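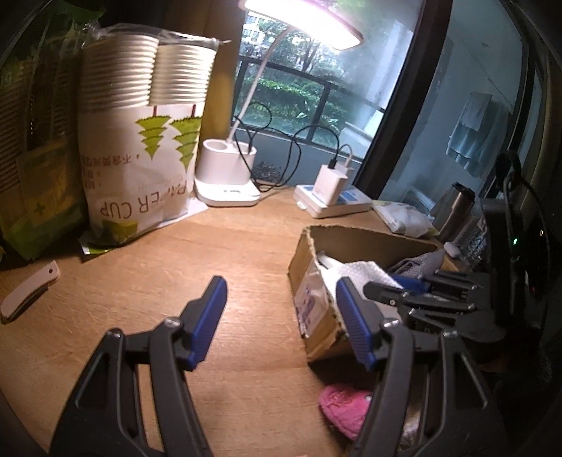

Comunicado núm. 239 – Pág. 1

Nelwood publica en abierto su norma de buenas prácticas para el trabajo con pinzas de mano en viviendas

El documento, de 20 páginas, recoge dos años de experiencia en mesas, cocinas y salones y podrá adoptarse sin coste por cualquier equipo que lo desee

Divadholm, marzo. La asociación técnica Nelwood tiene la alegría de presentar la primera edición completa de la Norma Kindov, un conjunto de reglas voluntarias para quienes trabajan con pinzas de mano y con brazos pequeños dentro de casas habitadas, entre las cosas de todos los días y con la vida doméstica alrededor. Llega después de un periodo de consulta bastante más largo de lo previsto, y queremos empezar dando las gracias a todas las personas que leyeron los borradores, los llenaron de anotaciones y tuvieron la paciencia de volver a leerlos cuando los cambiamos (en algún capítulo, hasta cuatro veces).

La idea nació de una preocupación muy sencilla. Las normas de seguridad que conocemos en el sector se escribieron pensando en la nave industrial, con su vallado, su suelo pintado y su parada de emergencia a la vista, y son normas excelentes para ese entorno. Pero una parte cada vez mayor del trabajo se hace ahora sobre la mesa de alguien, junto a una ventana, con un paquete de vasos de papel a un lado, una lámpara encendida, un cargador enchufado detrás y unos paños dentro de una caja de cartón. En un sitio así hacen falta otras costumbres, y hasta ahora cada equipo se las iba inventando como buenamente podía.

«Cuando empezamos a preguntar, nos encontramos con que todo el mundo tenía su hoja de reglas pegada en la tapa de la maleta, y que casi todas eran buenas, pero no había dos iguales», recuerda Catinca Neagu, coordinadora de la redacción. «Una persona te decía que los cables se recogen siempre; otra, que los cables se dejan donde están y se trabaja lejos de ellos. Las dos tenían sus motivos, y lo que hemos intentado es sentarlas a la misma mesa y que salieran de allí con un texto que pudieran firmar juntas.»

Qué contiene la norma

La Norma Kindov se divide en cinco capítulos, y se ha procurado que pueda leerse de corrido en una tarde, con un café delante y sin necesidad de tener otros tres documentos abiertos al mismo tiempo.

El primero trata de la superficie de trabajo. Pide que, antes de abrir la pinza por primera vez, se recorra la mesa con la vista y con la mano, se retiren o se aparten las herramientas con filo y se decida qué objetos forman parte de la tarea y cuáles son simplemente del hogar. La norma no exige una mesa despejada. Los redactores discutieron mucho este punto y acabaron prefiriendo una mesa vivida, siempre que quede una franja libre delante de las mordazas y que los objetos frágiles no estén en el recorrido de vuelta, que es el que más se descuida.

El segundo capítulo se ocupa de la electricidad y de la luz. Los cargadores y las regletas deben quedar al fondo o a un costado, con el cable fuera del arco de giro de la muñeca, y ningún cable puede cruzar por delante de la persona que sostiene la herramienta. En cuanto a las lámparas de mesa, se recomienda anotar si están encendidas y no cambiar su posición a mitad de una serie. Cuando haya una ventana detrás de la mesa, conviene mirar cómo cae la luz al empezar y volver a mirarla al terminar, sobre todo en las horas cercanas al anochecer.

El tercero, que es con diferencia el más extenso, habla de los materiales. Los tejidos, el cartón de bordes rasgados y los envoltorios de plástico transparente tienen cada uno su apartado. Para los tejidos se fija la regla de abrir del todo antes de soltar, sin tirones, y de comprobar que ningún hilo haya quedado prendido en las estrías de las almohadillas. Para las cajas abiertas se establece que, si trabajan dos pinzas a la vez, solo una entra en la caja mientras la otra espera fuera, con las mordazas separadas y quietas, hasta que la primera haya salido. Es lo que en el texto se llama «regla del turno», y ha sido la más comentada de toda la consulta.

El cuarto capítulo regula las revisiones. Se inspeccionan los tornillos de articulación, las almohadillas y el cierre al comienzo de cada sesión y después de cualquier golpe, y se deja constancia por escrito con el nombre de quien ha mirado. Se ha fijado además una pausa obligatoria de 10 minutos por cada hora de manejo, y aquí debemos reconocer que hubo quien pedía más y quien pedía bastante menos.

El quinto y último se dedica a la vivienda y a quienes viven en ella. Pide un consentimiento escrito en lenguaje llano, que se explique qué se va a mover y qué se va a grabar, que se pregunte por lo que no se quiere ver tocado y que todo vuelva a su sitio al acabar. También indica qué hacer con lo que se ve por una ventana: edificios vecinos, terrazas o balcones ajenos. En esos casos se recomienda cambiar la orientación o bajar la persiana si los habitantes lo prefieren, y revisar el material antes de compartirlo con terceros.

Una consulta larga y muy agradecida

Durante la consulta pública se recibieron 283 observaciones, y casi 239 de ellas se incorporaron al texto de una manera u otra, a veces cambiando una sola palabra y a veces obligándonos a rehacer una página entera. El resto se responde una por una en un anexo aparte, porque nos parecía feo que alguien dedicara una tarde a escribirnos y no supiera por qué su propuesta se había quedado fuera.

Entre las aportaciones más valiosas están las del taller Holroyd, que probó los borradores en condiciones reales y devolvió unas notas minuciosas, llenas de tachaduras y de dibujos al margen. Fue allí donde se vio que la primera versión de la regla del turno estaba mal redactada: decía quién debía entrar en la caja, pero se olvidaba de decir quién daba la señal de salida, y dos personas prudentes podían quedarse esperándose la una a la otra durante un buen rato.

«Yo venía convencida de que una norma para esto iba a ser un estorbo», admite Róisín Brophy, responsable de operaciones de Holroyd. «Las primeras semanas íbamos más despacio, eso es verdad, y alguna queja hubo. Luego la gente dejó de consultar la hoja, y ahora, cuando alguien nuevo mete la segunda pinza antes de tiempo, se lo advierten tres compañeros a la vez. Sigo pensando que el capítulo de revisiones tiene demasiadas casillas, y así se lo he dicho a Catinca, que me ha prometido mirarlo.»

La promesa queda recogida también en estas líneas. La hoja de revisión se publicará en dos formatos, uno completo y otro abreviado para sesiones cortas en las que no cambien ni la herramienta ni la persona que la maneja.

Lo que la norma no cubre

Queremos ser claros en esto para evitar malentendidos. La Norma Kindov es un documento voluntario y no sustituye a la legislación sobre seguridad laboral, protección de datos o aparatos eléctricos, que se aplica siempre y en primer lugar. Tampoco es un certificado: quien la adopte puede decir que la sigue, pero Nelwood no expide sellos ni visita instalaciones. Quedan fuera de esta edición el trabajo con líquidos calientes, el manejo de cuchillos por la propia pinza y cualquier tarea en la que participen menores, tres asuntos que merecen un tratamiento propio y sobre los que ya han empezado las conversaciones.

Tampoco se ha querido señalar un modelo de pinza por encima de otro. Los requisitos se expresan en términos de apertura, agarre y estado de las piezas, de modo que valgan para una herramienta comprada y para otra hecha en el propio taller – y sabemos que de estas últimas hay muchas, y muy bien hechas.

Próximos pasos

El texto íntegro, el anexo de respuestas y las hojas de revisión pueden descargarse ya desde la página de Nelwood, sin registro previo. Quien prefiera una copia impresa puede solicitarla en la sede de Divadholm, donde se entregará gratuitamente hasta agotar existencias. Las hojas están pensadas para imprimirse en tamaño cuartilla, que es el que mejor entra en la tapa de casi cualquier maleta.

A lo largo de la primavera se celebrarán sesiones prácticas abiertas, con grupos pequeños y mesas preparadas para ensayar la regla del turno, la recogida de cables y el trato con tejidos. Cada sesión admite un máximo de 20 personas y comienza a las diez de la mañana. No hace falta experiencia previa, aunque sí agradecemos que se traiga leído al menos el tercer capítulo, y quien quiera venir con su propia pinza será muy bien recibido.

La norma se revisará cada año. El buzón de observaciones permanece abierto desde hoy, y tanto Catinca Neagu como el resto del equipo de redacción leerán todo lo que llegue, incluidas las erratas, de las que ya nos han avisado de dos en la página 10.

Sobre Nelwood

Nelwood es una asociación técnica sin ánimo de lucro con sede en Divadholm, dedicada a redactar y difundir guías de buenas prácticas en automatización ligera. Se financia con las cuotas de sus miembros y publica todos sus documentos en abierto.

Contacto para medios: oficina de comunicación de Nelwood, Divadholm. Catinca Neagu y Róisín Brophy están disponibles para entrevistas, previa petición, en español y en inglés.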